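Kendinville House Residents' Meeting
Minutes, Thursday, March 19, 2026

Held in the second-floor lounge. Zixuan Li took the minutes. The minutes of the last meeting were approved without changes.

1. Clothing collection

The spring collection for the Royer Street shelter runs until the end of April. Last year the house gave 156 items, and 31 of them came back because they were stained or missing buttons. Residents are asked to sort at home, on the bed or another clean flat surface, and to lay each piece out flat before folding it. Check waistbands, cuffs and zippers. Dark clothes should be looked at in good light. 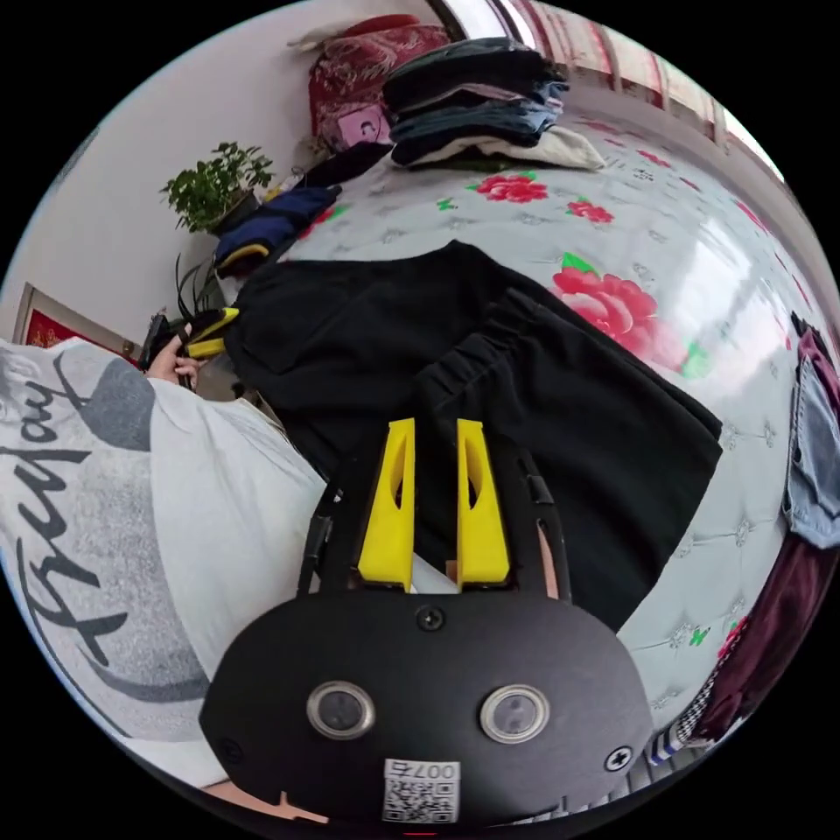 2. Folding and stacking

The shelter has asked for folded clothes in stacks, with no bags inside boxes. Denim and other heavy pants go together. Jackets are kept separate and folded once, with the sleeves tucked in. It was agreed that a stack should be no more than 8 pieces high so that it can be carried down the stairs without tipping.

There was a question about long-sleeved tops that will not stay folded. The suggestion was to pick them up, shake them out and start over.
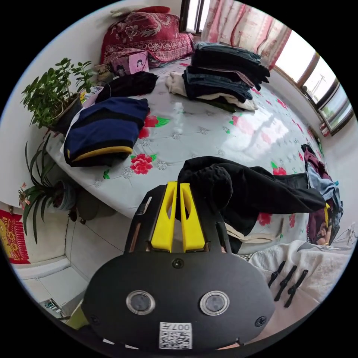

Items that still will not hold a fold can be rolled and put along the side of the box. Boxes should be labeled on two sides with the size range.

3. Storage

The Vatance closet on the first floor has 4 free shelves. Boxes may be left there in the evening. The key is at the front desk and must be signed for.

4. Laundry room

The left dryer is still out of order. Sterkel has been called again and will give a date for the repair.

5. Other business

None. The next meeting will be in April, same room. Zixuan will post the sorting rules by the mailboxes.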